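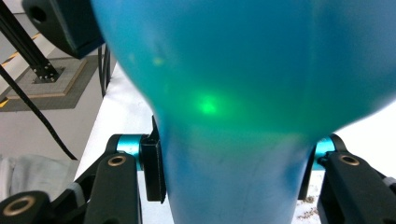 A gripper closes on the neck of a glossy blue object, seen from the tool's own camera.

Home | Features | Workshop | Archive | Subscribe

Teaching a hand by holding it

Ghassan Nseir spent most of October with a gripper in his hand. He would walk up to a table, close the two fingers on something, lift it, move it, set it down, and start over. By the end of the month the group at Morside had 2983 recordings of people doing simple jobs this way, with no robot arm involved in any of them.

The method is not new, and Nseir does not claim it is. A person carries a gripper like the one a robot would wear, with a camera fixed to it. The camera records what the fingers are near, and software works out how the tool moved through the room. A program then learns to predict the next movement from the pictures. Put the same kind of gripper on an arm, and the arm can try the job.

What the Morside group wanted to know was how much the grasp itself matters. Most of their recordings had been sorted by task: pick up, pour, put away. Myroslav Nazarenko, who writes the training software, suspected that the sorting hid a bigger difference. Two people asked to pick up the same object will often take it in different places. One goes for the wide part. The other goes for the neck.

"We were mixing those together and asking the program to learn an average," Nazarenko says. "An average of two good grasps can be a bad one."

So the group trained two versions. The first used everything. The second used only recordings in which the fingers closed on the narrow part of the object, when it had one. That set was much smaller, and Nseir expected it to lose.

It did better on objects with a clear neck. The arm came in at a steadier angle and made fewer small corrections before closing. On plain boxes and flat items it did worse, as the group had thought it might, having seen hardly any of them in training.

Shiny objects were hard for both versions. A glossy curved surface picks up light from the room, and a bright spot slides across it as the camera moves. Up close, a large object can also fill much of the view and hide part of one finger. The program then has little to judge distance by except the other finger and whatever background is left.

Nazarenko tried hiding parts of the picture at random during training, so the program could not lean too heavily on any one patch. That helped with the bright spots. It did not help much when a finger was covered, and he has gone back to feeding in a few earlier pictures along with the current one.

The work is done in a plain room in the Jaber building. A second group, in Vedatside, has agreed to repeat the tests with its own arm and its own objects. Nseir sees that as the real check. Everything so far has been done under the same lights and mostly by the same people.

The full collection now stands at nearly 3939 recordings. The newer ones are labeled by where the fingers close, a slow job that Nseir still does by hand — he tried an automatic labeler and spent as long fixing its mistakes. He plans to send the set to Vedatside once the labels are finished.

Related
Bresent tries a softer finger pad
Why robot arms still drop bags
Letters: who labels the data?
Inside the Vedatside test room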